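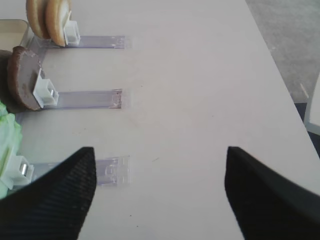

Clear acrylic strips on a white tabletop.

Support > Shelving and Display > Frequently Asked Questions

We use cookies to remember your preferences and to measure visits to this site. By continuing to browse, you accept our use of cookies. Manage settings

Frequently Asked Questions: Cut-to-Size Acrylic

Ninix supplies clear and tinted acrylic to homes, shops, schools and small museums. The answers below apply to orders placed through this site and through the Fairweather trade counter. Orders placed under a framework agreement are covered by the terms of that agreement.

What is the largest piece I can order?

The longest piece we cut is 2594 mm and the widest is 1663 mm. Larger panels must be made up from two or more pieces, and the joint will remain visible. Please contact the trade counter before ordering if the position of a joint matters to your design.

What thicknesses are available?

Clear sheet is stocked in 3, 5, 8 and 10 mm. Tinted sheet is stocked in 3 and 5 mm only. Sheet thickness varies slightly within the maker's tolerance, and customers fitting acrylic into a routed groove should allow for this.

How accurate is the cutting?

Standard cutting is accurate to within 1 mm on each side. Fine cutting is accurate to within half a millimeter and carries an added charge per order. Measurements should be given in millimeters. We do not convert inches on the customer's behalf, and we cannot accept returns where a conversion error has been made.

Can you cut narrow strips?

Yes. Strips for shelf edges, label holders and drawer dividers are cut from the Emora clear range. The minimum width is 15 mm. Long, narrow strips may bow a little when laid flat, particularly in the thinner grades; this is normal and is not treated as a fault.

How are the edges finished?

Three finishes are offered: sawn, smoothed and polished. A sawn edge shows fine blade marks and is suitable where the edge will be hidden. A smoothed edge has a matte look. A polished edge is clear and is usually chosen for display work. If no finish is selected, the order will be cut with sawn edges.

Should I remove the protective film before fitting?

Leave the film in place during drilling and gluing where possible, and peel it back only along the area being worked. Film should be removed within six months of delivery. After that time the adhesive may harden, especially if the sheet has been stored in sunlight.

How do I clean acrylic?

Use lukewarm water with a few drops of mild dish soap and a soft cotton cloth. Rinse, then pat dry. Do not use window cleaner, rubbing alcohol, acetone or any product containing ammonia. These can cloud the surface or cause fine cracks, and such damage is not covered by the warranty. Paper towels are also best avoided - they leave light scratches that show up under shop lighting.

Can scratches be repaired?

Light scratches can often be reduced with a plastic polish. Deep scratches need to be sanded in stages and are best left to a workshop. Ninix does not offer a repair service for pieces already installed.

Can I drill acrylic at home?

Yes, with a drill bit made for plastics and a slow speed. Support the piece on scrap wood and clamp it lightly. Holes should be at least 12 mm from any edge and slightly larger than the screw, so that the sheet can expand in warm weather. Do not overtighten screws.

How long does delivery take?

Orders are sent from the Stovard warehouse within five working days. Polished edges add two working days. Orders received before 2 p.m. are entered on the same working day. The warehouse closes for stocktaking in April, and longer times are shown at checkout during that period.

Is there a charge for collection?

No. Orders may be collected from the Fairweather trade counter once a collection notice has been sent. Please bring the order number. Uncollected orders are held for 30 days.

Can I return a cut piece?

Cut pieces are made to order and cannot be returned unless they are faulty or were cut to the wrong size. Please report any problem within seven days of delivery and keep the packaging until the matter is settled. Full sheets may be returned unused with the film intact, subject to a restocking charge.

Do you accept offcuts for recycling?

Clean offcuts of clear acrylic are accepted at the trade counter during opening hours. Tinted, painted or glued pieces cannot be accepted at present. For business quantities, please quote form 248 when arranging a drop-off.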